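Subject: Re: [toyshare] grocery set, which bin does it live in??

Sorry, slow on this, only read the list at lunch. Replying to both questions at once, then the desk stuff, then I have to run.

Earlier message, for those who deleted it:

> Hi all. The play grocery set came back to us from the Çınar group in a carrier bag, no bin, no list. Can whoever has the shelf this month say (1) which container it goes in and (2) whether the butter and the can are still with it? We have 13 families down for the August swap and I'd rather not hand out half a shop. Also is the room usable yet or is it still all desks.

OK so.

**1. Which bin**

The gray see-through one. NOT the tote with the gray lid, that's a different set, please stop merging them. I had the food in a Seleck box for a while and it was useless, lid pops off if you look at it wrong. The gray bin you can see into from the front, so kids find the banana without tipping the lot on the floor.

Banana, can and butter are all in. Can is the silver-lidded one with the red rim. There's a small red plastic piece in there too, scoop sort of shape – if anyone knows what set it belongs to, shout. Leaving it in with the food for now.

Bin first, then the desk end of the room:
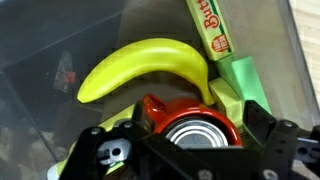
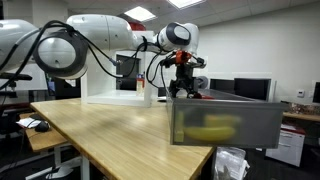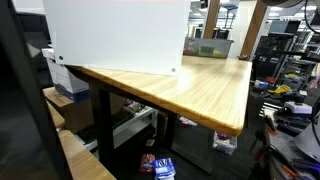 **2. The room**

Usable, yes. Tidy, no. Under the bamboo desk wants doing before the swap:

- blue snack bag and the red and white wrapper on the carpet, plus a white scrap. Bin them pls
- brown cardboard box on the floor behind the desk leg. If it's yours take it home, otherwise it goes out with the recycling
- small clear bin with the purple bits in, under the right side. Should be up on a table, not where people put thier feet
- keyboard on the white wire rack. Not a toy, not ours to lend. Leave it alone

The big white panel can stay standing on the desk. White box with the navy band stays too.

**3. Swap day**

Doors at 7. Two tables for food and kitchen toys, the rest for puzzles. The Fleseo puzzle is the 1,000 piece one and I'm not counting it again, whoever borrows it signs for it as is. The Cinex projector set is out on loan untill after the swap so don't promise it to anyone.

If you're returning food pieces, put them straight in the gray bin and write it on the sheet. No more carrier bags.

Still need 2 people for setting up. Reply to me not the whole list

– shelf person this month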